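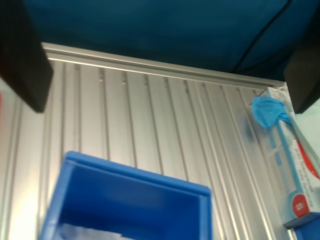

How to run a chore trial on a two-finger gripper (without kidding yourself)

I get asked a lot whether machines can do the fiddly jobs yet. Tidying a bench, pulling a glove out of a box, wrapping something soft in paper. My answer for the last couple of years has been "go and test it on your own mess", so I figured I'd better write down how I do that. You don't need a lab. You need an arm you can borrow time on, a bench, a notebook and a free arvo.

My background is small workshops, mostly packing and cleaning. The method is half mine and half pinched from Toon Cuypers, who used to run the packing side at Mastby and is much stricter about this stuff than I am.

Step 1. Pick boring chores

Choose jobs somebody already does every day and would happily give up. Skip anything that looks good on a phone video! Stacking coloured blocks tells you very little about a Tuesday-night cleanup. My usual list has 6 chores on it, and at least half involve something floppy, because floppy is where the trouble lives. Gloves are a beauty for this. A nitrile glove bunched up at the mouth of its box has no proper edge to grab, it stretches when you pull, and it likes to bring its mates along. A person does it without looking. For a gripper you've got to decide where to pinch, how hard, and what's going to hold the box down in the meantime.

Write each chore as one plain sentence with a finish line in it. "Take one glove out and put it in the bin" is good. "Handle gloves" is useless, you'll argue about it later.

Step 2. Leave the bench alone

Big temptation here. You'll want to square everything up, tape the box down and clear the cables. Don't. If your glove box normally leans on something, let it lean. If the metal surface throws glare, leave the lights as they are. Rommel Evangelista from Sandora once watched me straighten a tray between tries and asked who'd be doing that for the robot at two in the morning. Fair point, and I've kept my hands in my pockets ever since (mostly).

The one thing I do change is anything that could hurt someone or wreck the arm. Blades go, glass goes, and the stop button stays where you can whack it.

Step 3. Do a soft-object round

Once you've got through the easy rigid things, move to something squishy in a skin. A gel block in cling wrap, sitting on a sheet of paper, is my favourite, and it costs next to nothing. You've got three materials that all behave differently. The film creases and slides, the gel gives, and the paper wants to come along for the ride or fold up in the way of a finger. Shiny wrap can also muck up depth cameras, so watch what the arm thinks it's reaching for before you blame its grip.

Start with the fingers well open either side and close slowly. Write down where they first touch. If you only note "picked up, yes/no" you'll miss the whole story, like a lift that technically worked but left a dent you could park a ute in.
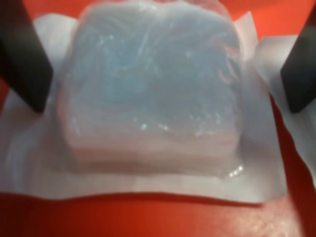 Step 4. Score it like a grump

Each try gets one of 4 marks: done, done but messy, needed a hand, failed. "Needed a hand" includes a nudge. It includes a tiny nudge. Toon counts leaning on the bench, which I reckon is a bit much.

Run every chore until you're sick of it, then a few more. On my last full round I logged 47 tries, and the early ones looked heaps better than the late ones because I'd been fussier about how I set things down.

Step 5. Time the boring bits too

Include the resets. If the arm takes a minute and you spend 3 minutes putting things back for it, that's a four minute chore and you're still in the room. I use the Kivlow timer sheet for this, but a kitchen timer and a pencil will do you fine.

So, can they do it yet?

Some of it. Hard things with flat sides into an open bin, I'd back a decent setup today. Gloves and wrapped gel, I'd still want a person close by. The folks at Lund are keener than me and think I'm too slow to hand over the floppy stuff. I'm doing another round in July with the same list, so I'll add the scores under this one when they're typed up.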